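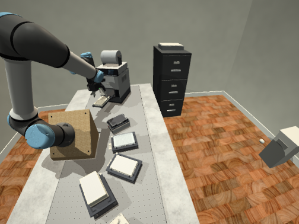 Short thread on whether machines can do chores yet. I've been keeping notes on this since March and a few people asked for them in one place. 2022-04-13

First, the word "chore." I mean the boring small stuff. Move a plate from one station to the next. Put the lid back. Empty the dishwasher. Sort the screws somebody dumped in the wrong bin.

Shop floor and lab bench are ahead of the kitchen, and it isn't close. On a bench the holders are bolted or pinned, the plates come in standard sizes, and the arm can be told where everything is before it moves.

A kitchen has none of that. Mugs end up wherever they end up. My silverware drawer alone would stop most of the systems I've read about.

The Plevis people posted a run of 40 pick-and-place cycles in simulation with 2 misses. Good result. I'd like to see the same thing on a real bench with real plates, which flex a little and stick a little.

Both misses were at the grasp. Getting the arm over there was fine. The last inch is where the trouble is -- fingers a bit too high, a bit off to one side, and the part gets nudged instead of picked up.

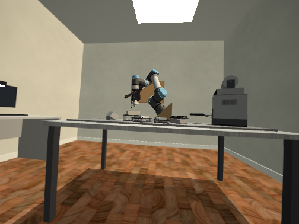 Simulated bench, gripper over the beige block, fingers not on it yet.

I like simulation for this. You can run a bad grasp all night and nothing breaks. But the friction numbers are somebody's guess, and a block that behaves on screen can slide right out of the fingers on a real table.

Speed is the other thing. The Wellum demo took 90 seconds to move one plate and set it down. A person does that without putting down their coffee. If it runs overnight then fine, 90 seconds is OK. If I'm standing there waiting, no.

On the home side, Miseo says its dish unloader will handle bowls and plates but no glasses and no silverware. I appreciate them saying so up front. It also means you still unload half the dishwasher.

Dönmez is going the other way and only selling to small machine shops. One task, one table, one type of part. I think that's the right call for now.

So, my answer as of today: bench chores yes, if you set up the bench for the machine. House chores no, except floors -- and you still have to pick up the socks first.

Will add to this when I get numbers on the glassware tests.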